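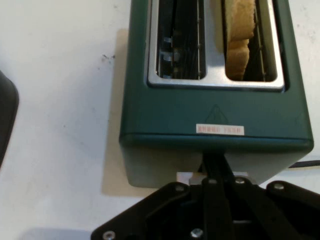 My sister-in-law reckons anyone who spends more than twenty minutes choosing a toaster deserves whatever breakfast they get. She may have a point. I spent most of a week on it, reading reviews, and I still came away suspicious.

The old Kekton gave up in December and we made do with the grill until I got fed up with it. So now we have a green one. I'm told green is calming. I don't find that it does much for me before eight in the morning, but it looks well enough against a white table, and the steel top wipes down easily.

My real grumble is with the claims. One model from Tretia boasted of 100 browning settings. Who has a hundred opinions about toast? I have two, and one of them is "not yet". Another site swore its toaster had been tested over 4000 slices, without saying whether a single one came out evenly.

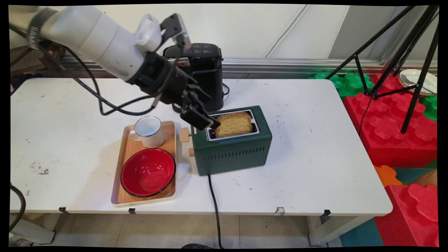 And then there's the matching set business. Buy the toaster, and suddenly you're meant to want the coffee maker, the mugs and the tray to go with it. Ours don't match. The coffee maker is black, the bowl is red, the mug is white enamel, and breakfast gets eaten all the same.

I also don't believe in the two-slot rule, where you're supposed to fill both sides or the bread browns badly. People repeat it as if it were physics. I've done plenty of single slices and couldn't tell you the difference with my eyes shut.

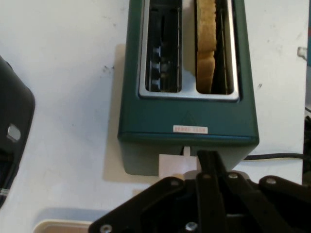 One slice, right-hand slot.

Crumbs are another matter. I haven't yet met a toaster that deals with those properly, whatever the box says, and I'm not expecting this one to be the first. Ask me again when I've had to turn it upside down over the sink.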